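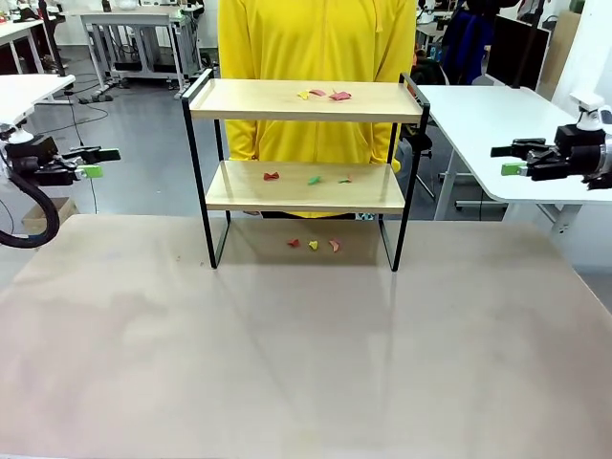 Most equipment budgets for robot work are written the wrong way round. Somebody picks the arms, gets a quote, puts the quote at the top of a spreadsheet, and then fills in the rest with whatever is left. I have done it myself, and I have signed off other people's versions of it. I think it should stop, and I would like the next round of bids at Linddale to be done differently, so I am setting out my view before the forms go out in November.

My argument is that the bid should begin with the job on the table. Write down what the arms are going to pick up, what it sits on, how high that is, what is underneath it and who is going to put it all back afterwards. Price those things. Then go and look at arms.

This sounds backwards to a lot of people, as the arms cost far more than the rest put together. Leif Kvaran made that point when I first raised this, and he is right about the sums. If you get the arms wrong you have made one large mistake, and if you get the shelf wrong you have made a small one that can be put right with a trip to the shops. I accept that. But in my experience the large mistake is rare. We compare arms carefully. We read the data sheets and we argue about reach and payload for weeks. The small mistakes we make all the time, and they are the ones that leave a costly pair of arms standing still.

Take tidying small light things off a two-tier shelf. It is about as plain a task as you could ask for: a metal frame, a couple of wooden boards, some scrunched-up bits in different colours on the top, on the lower board and on the table beneath. A child could clear it. For two arms with parallel grippers it is a decent piece of work, and nearly everything that makes it hard is down to the furniture. On the top board a gripper can come down from above. On the lower one there is another board over its head, so it has to come in from the front or the side, and the wrist needs room to do that. Under the shelf it has to get between the legs as well. You can buy an arm with a lovely long reach and find the gripper body is too deep for the gap. The data sheet will never tell you that, and neither will the sales rep, who hasn't seen your shelf.

If the shelf had been in the bid from the start, with its height and depth written down, somebody would have checked the gripper against it. When it comes in at the end as "misc. props" there is no check at all.

So that is my first request. No bid for arms should go forward without a page on the task, and the page should have measurements on it.

My second is about the small stuff that wears out. Finger pads are the obvious case. They are cheap and soft and they do all the touching. At Casomstead, where I worked before this, we bought our grippers with the pads they came with and put nothing in the budget for more. Within a few months the pads were worn and picking had gone off badly on anything thin. We spent four weeks looking at software before Tegwen Rowlands changed the pads out of her own pocket and most of the trouble went away. I don't blame anyone for looking at the software first. I blame the budget, which had no line for pads, so there were no spares in the drawer to try.

The same goes for the things being picked up. Crumpled bits of paper or anything like them don't stay the same. Every squeeze changes the shape a little, and after enough goes you have a different object from the one you started with. If you care about comparing this month's runs with last month's, you need a supply, and you need to make or buy it in one batch. It costs next to nothing. It still has to be on the form, as under our rules a thing that isn't on the form needs a separate request, and separate requests take longer than the paper does to go flat.

Cables too. An arm comes with a cable, and the cable has to go somewhere. A thick one that loops down by the side of the table needs space to move and something to keep it clear of people's feet. I have never seen cable management in a first draft of a bid. I have seen it in plenty of second ones.

My third request is the one that gets the most resistance, and it concerns people's time. A setup like this is sold to whoever holds the money as a machine that works. In the early stages what you have is a machine and a person standing at the table with it. They put the pieces back on the shelf. They watch, they write down what happened, they stop things when an elbow is heading somewhere it shouldn't. If you plan a session of 100 runs, you are planning for somebody to lay out the table 100 times. Haf Kneath kept a log of her own hours for a while and worked out that up to 60 per cent of a session went on resetting and waiting. That is a real cost and it falls on the staff budget, where the equipment bid can't see it.

I would put it in the bid anyway. If the money can't be moved between the two budgets, fine, show it as a note. The people who approve the spending ought to know that a pair of arms takes somebody's afternoons with it. At present they find out when that person asks to be excused from something else.

There are fair objections to all this, and I have heard most of them.

One is that research needs freedom and you can't know the task before you have the kit. Myfanwy Lougher puts this well. She says a bid tied to one shelf and one kind of object will get you a setup that is good for one shelf and one kind of object, and next year you will want to fold towels. I agree with the worry. My answer is that a bid can name two or three tasks, and should. What I object to is a bid that names none and leans on the word "flexible". I have read that word in a great many bids and I still don't know what it costs.

Another is that it makes more work for the person writing the bid. Yes, it does. I reckon a day, perhaps a bit more if they have to borrow a shelf and a gripper and try one in the other, which I would encourage. Against a purchase of this size a day is cheap.

A third is that small items clutter the form and make the approval slower. I have some sympathy here. Nobody on the approvals side wants to read a list of finger pads, tape and paper. I would allow a single line for it all, with a floor of 1000 pounds for each pair of arms, and let the team spend it as they need without asking again. If some of it is left at the end of the year, it goes back. I'd be surprised to see much come back.

I should say something about floor space, as it is always left out. We have a habit of drawing the plan with the table and the two arms and stopping there. Then the real room fills up. There is a desk for the computer, a monitor on its stand, a spare bench, a chair, boxes on the floor that came with something and might be needed for returning it. All of that is ordinary, and you can't run the work without most of it. The person doing the resetting also needs somewhere to stand where they can reach the shelf from behind and step back. If the plan leaves them a gap the width of a broom, they will lean across the table, and I don't want people leaning across a table between two arms. Draw the person on the plan. It takes a minute and it has changed the layout each time I have seen it done.

On suppliers, I have only one thing to say. Ask them for the price of the second year. Tirlow gave us a good first quote and a much less good one when we wanted a replacement joint, and we had no standing to complain, having never asked. I don't hold it against them particularly. The question should be on our form so that it goes to every supplier in the same words, and the answers should sit beside the purchase price where they can be compared.

None of what I am asking for is new money. Every item is being paid for already, out of somebody's pocket or somebody's week, or by arms standing idle while a request goes through. I would like it written down in one place before we sign.

If you are writing a bid for this round and want to borrow the shelf, it is in the store room behind the second door. Please bring it back with both boards.

Nest Vaughan, Linddale

Contact the author | © Linddale, all rights reserved | Back to top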